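Werkstatttagebuch, Eintrag zum Dell-Tower

Heute mit der Zerlegung des Dell-Towers weitergemacht, den mir Chukwuemeka Uzor im August überlassen hat. Der Rechner stand bei ihm zuletzt im Lager von Prarketti und wurde dort als Etikettenrechner benutzt. Ziel ist ein Teilespender für den zweiten Tower gleicher Bauart, der bei mir unter der Treppe steht. Arbeitsspeicher und Prozessor waren bereits beim vorigen Termin ausgebaut und liegen in antistatischen Beuteln in der Schublade links. Der Kühler liegt im Regal, die Paste ist noch abzunehmen.

Platine zunächst im Gehäuse belassen. Ausbau erst, wenn die Steckerbelegung am unteren Rand notiert ist. Dell belegt die Anschlüsse für die Gehäusefront gern nach eigenem Schema, und im Netz war zu diesem Modell nur eine Tabelle zu finden, die in mehreren Positionen nicht stimmt. Habe die eigene Liste auf dem karierten Block begonnen.

Bei leerem Sockel ist die Kontaktfläche das empfindlichste Teil am ganzen Gerät. Die Schutzkappe fehlt. Ersatz bei Lukoševičius angefragt, Antwort steht aus. Bis dahin gilt: kein Werkzeug über dem Sockel ablegen, keine Schrauben oberhalb lösen, ohne mit der anderen Hand gegenzuhalten.
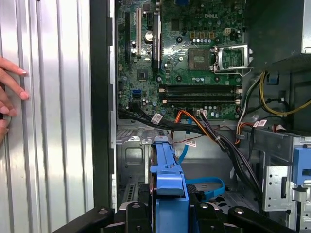 Dell-Platine im Gehäuse, Sockel leer, Bügel geöffnet. Knopfzelle zwischen den Steckplätzen.

Die Knopfzelle kommt beim Einbau in den anderen Tower ohnehin neu. Typ auf dem Block vermerkt. Alte Zelle bleibt vorerst in der Halterung, damit der Halter nicht verstaubt.

Zum Kabelbaum: Das dicke schwarze Bündel läuft von der unteren linken Ecke der Platine schräg hinüber zu den Laufwerksschächten. Es ist länger als nötig und liegt in der unteren Gehäusehälfte im Weg. Plan: Bündel mit Klettband zusammenfassen und seitlich herausführen. Kabelbinder verwende ich bei Teilespendern nicht mehr, nachdem ich beim vorletzten Gerät mit dem Seitenschneider in eine Ader geraten bin.

Werkzeug heute: Schraubendreher mit schwarzem Griff, Magnetschale, Pinsel, Stirnlampe. Den Bitsatz von Wondar habe ich wieder weggelegt. Die Bits sitzen zu locker im Halter und bleiben in tiefen Bohrungen stecken. Für Befestigungen am Seitenteil ist ein fester Schraubendreher die bessere Wahl, der Druck lässt sich genauer dosieren. 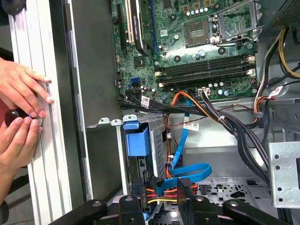

Prerivine, Samstag, 14. Oktober 2023

Nachtrag vom Abend. Seitenteil nochmals vorgenommen. Die runden Befestigungen am Rahmen sind flach ausgeführt, die Klinge muss satt sitzen, sonst rutscht sie auf das Blech ab. Vorgehen für das nächste Mal: obere Hand flach auf den Rahmen, untere Hand führt den Schraubendreher, erst drücken, dann drehen. Kein Akkuschrauber.

Die schwarze Steckkarte bleibt bis zum Platinenausbau an ihrem Platz. Beschriftung entlang der Kante vorhanden, bei der nächsten Sitzung mit der Lupe abschreiben und mit der Liste von Uzor vergleichen. Das blaue Kabel daneben ist in meiner Skizze noch nicht eingetragen. Vor dem Abziehen beidseitig mit Kreppband markieren.

Speicherbänke: Verriegelungen vorsichtig mit dem Pinsel reinigen, keine Druckluft. Die Dose treibt den Staub nur tiefer in die Slots. Der alte Speicher wird nicht wieder eingesetzt. Für den zweiten Tower sind 8 GB vorgesehen, aufgeteilt auf zwei Riegel. Dazu kommt eine Festplatte mit 500 GB aus dem Bestand. Deren Betriebsstunden muss ich noch auslesen, ebenso die Fehlerzähler. Bei Auffälligkeiten geht sie in die Kiste für Datenträger zur Vernichtung.

Telefonat mit Chukwuemeka Ekpo. Er würde das Gehäuse nehmen, sobald es leer ist, Abholung nach Absprache. Netzteil will er ausdrücklich nicht. Das wird also hier geprüft: Sichtkontrolle, danach Messung der Spannungen unter Last, 60 Minuten Dauerlauf mit Protokoll. Die Messung mache ich außerhalb des Gehäuses, dafür müssen erst alle Leitungen frei sein.
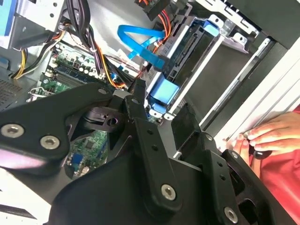

Reihenfolge beim Lösen: zuerst die gelb-schwarz-weißen Adern, die zur Platine hinunterführen, dann Orange und Rot, zuletzt das schwarze Bündel. Stecker immer am Körper fassen, nie an den Adern. Jede Leitung bekommt eine Nummer auf Krepp, dieselbe Nummer kommt in die Skizze. Das Etikett am Netzteil wird vor dem Ausbau abgeschrieben, Nennwerte vollständig, auch die Nebenspannungen.

VGA-Buchse: am anderen Tower ist die Verschraubung ausgerissen, daher hier die Sechskantbolzen prüfen und gegebenenfalls übernehmen. Gewinde vorher mit der Lehre kontrollieren.

Offen für nächste Woche: Sockelabdeckung, Steckerliste am unteren Platinenrand, Klettband kaufen, Wärmeleitpaste vom Kühler entfernen. Isopropanol reicht noch. Die Magnetschale muss gereinigt werden, am Boden haften Späne vom Bohren am Regal.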